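# Why Does Glass Break but Metal Bend?

Drop a spoon and it lands with a clang. Drop a glass and you need a broom. Both are hard, so why do they act so differently?

Everything is made of tiny bits called atoms. In metal, the atoms sit in neat rows. When you push hard enough, one row can slide past the next, and the metal bends.

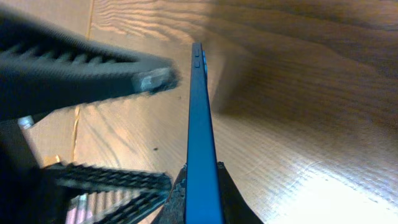
In glass, the atoms are jumbled up. They have no rows to slide along. If you push glass too hard, it can't bend very far, so it cracks.

Cracks nearly always start at a scratch, even one too small to see. All the push gathers at the tip of the scratch. The tip opens, the crack grows, and the glass splits in a flash.

Glassmakers have a trick. They dip some glass in a bath of melted salt at 400 degrees Celsius. Big atoms from the salt squeeze into places where smaller ones used to be. The outside of the glass is now packed tight, and scratches have a harder time opening up. Phone screens are often made this way.
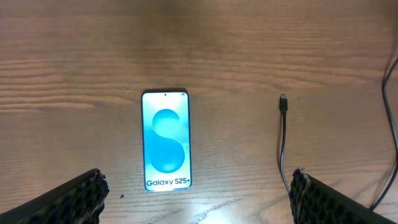

Caroline Rugemalira asked whether strong glass can still break. Yes, it can. A deep scratch can get through the tight outer layer, and then a crack can grow as before.

**Word to know:** *brittle* means it snaps before it bends much. Crackers and chalk are brittle too.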